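Subject: Re: [workroom-list] Moving the tables before the September open evening
From: Keisha Alcantara

Hi everyone,

Ronaldo wrote:

> Before we all get carried away with floor plans, could somebody
> who spends more time in the big room than I do tell me which
> tables really need to stay by the windows? I've had three
> different answers. Also, the rack at the back is full of bags
> again and I don't know whose they are or if they can go.
> I measured the long wall and got 969 cm clear, not counting
> the door.
> Ronaldo

Thank you for measuring, Ronaldo! I had been going by an old drawing that Érica found in the Heitmann folder, and it was off by more than I'd like to admit, so that's one thing settled. I've been meaning to answer this since breakfast and kept getting pulled away, so forgive me if it rambles. I'm writing in pieces between other jobs.

First, the window side. My vote is to leave the white desk where it is, with both of the black chairs. I know Simone would love to push everything toward the middle and keep the glass clear, and I do see the appeal, with all that green outside. But it's the nicest spot in the room to sit and write something up, and people drift over there on their own. If we move the desk they will only carry it back again, and I'd like to spare the floor. (The last time we dragged furniture in there we left a scratch that I still look at every time I walk in.)

The white tables are a different story. Those are for standing work, sorting small parts and so on, and they don't care one bit about daylight. We have plenty of tube lights overhead, and I've never heard anyone complain that it was too dark to see a screw.
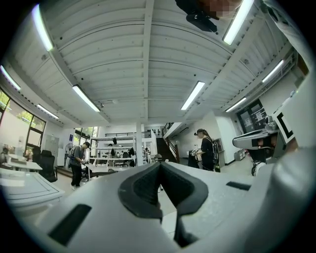

So what I'd suggest is keeping the standing tables in one run with a good wide aisle, wide enough for two people to pass with their arms full. Noemí asked for 128 cm and I think she's right, even if it means giving up one table. She is the one pushing the cart back and forth most days, and I'd trust her elbows over my drawing.

Now the rack. I'd rather not move it at all. It's tall, it's awkward, and it does a fine job of keeping bags off the tables and off the chairs. As for whose bags they are, my guess is that they're ours, in the sense that we all put things there "for a minute" and then go home. Could everybody please take a look at the shelves this week and either claim what's theirs or tie a tag on it? I have a packet of 300 paper tags left over from the Fludach sale and would be very happy to see them used up. They're in the top drawer next to the tape.

Oh, and the standing fan near the white door! Please leave the fan. I know it looks like it's in the way, but that corner gets stuffy in the afternoon and I've grown fond of it. If someone has a strong feeling about it, we can try it a little closer to the wall.

For the open evening itself, Simone has us down for 20 guests, which seems comfortable to me as long as coats go somewhere other than the chairs. Érica, do you still have that folding coat rail from the Brekurano days? I have a picture in my head of it behind your car seats, but that may have been a different rail, or a different car.

I can come in at 8:30 to help shift tables, and I'll bring coffee and the good rolls. Ronaldo, would you mind bringing your tape measure again? Mine sticks after the first meter — it has been dropped a few times too many.

Write back if I've forgotten a table. I probably have.

Warmly,
Keisha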